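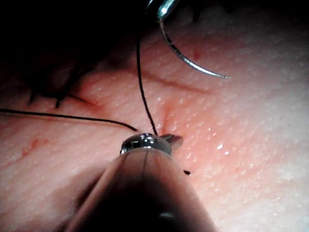 Does anyone else fight the thread way more than the needle? I've been working on interrupted sutures since June and my bites are fine now, spacing is fine, I can even load the needle without swearing. Then I go to tie and it all falls apart. Black is the only color I can follow at this magnification. Against skin that pale, with all those tiny shiny bumps, I can see both lengths running in to the same tip and I still manage to wrap the wrong one! I start with 40 cm and I'm wondering if that's just too much.

Safta Dinu
Joined Oct 15, 2025

Kobe Vanhove wrote:
Way too much for single stitches. I cut mine to about half that. Long thread is for running closures, otherwise you spend your whole evening pulling it through.

Tanner Grewal wrote:
Disagree with Kobe. Short thread teaches you to be stingy, and then you're tying with a stub and the last throw never sits right. Keep the length and learn to park it. What brand are you using? The Morkitz spools I had curled like crazy straight off the card.

Safta Dinu wrote:
Zurberg, the braided one. It doesn't curl much but it does fuzz up if I grab it in the same place twice, and then the loop catches on every little fitting around the jaws.

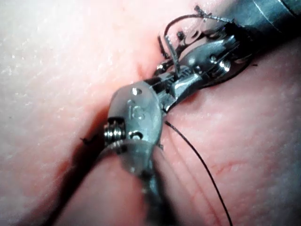

Also my tails are a mess. I leave one long, cut the next one too short, and the bits I trim end up everywhere. I found one in my sleeve at dinner lol.

Facundo Orellana wrote:
Fuzz is from squeezing too hard. Grab near the end you're going to cut off anyway and it won't matter. As for wrapping the wrong strand, get the needle up and out of the way first, let it hang to one side, then look at where your two strands come out. If they make a V you're set up right.

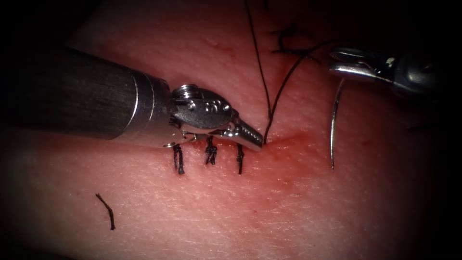 Needle hanging clear on the right, the two black strands in a narrow V.

Kobe Vanhove wrote:
I wouldn't leave it dangling, personally. Put it down flat. I've scratched up a whole Van Dijk pad with a swinging needle.

Facundo Orellana wrote:
Set it down and you have to pick it up and reload it every single time. Try 8 stitches in a row both ways and see which one makes you want to quit.

Safta Dinu wrote:
OK tried both. Hanging is faster for me, sorry Kobe. Grabbing nearer the end helped a ton, I got hardly any fuzz. What I still can't do is keep a loop open long enough to get through it.

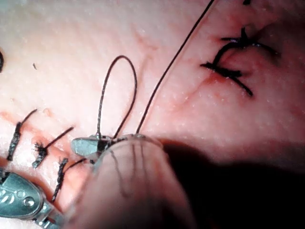 If I go slow it flops over, and if I go fast I pull it shut before I've got hold of the tail. Is there a trick or is it just reps?

Siebe Van Rooij wrote:
Reps, mostly. But bring the tail closer before you make the loop so you aren't reaching for it. I'd try a stiffer thread too, the Mulach one holds a curve better.

Tanner Grewal wrote:
Please don't buy more thread, Safta. Finish the spool you've got.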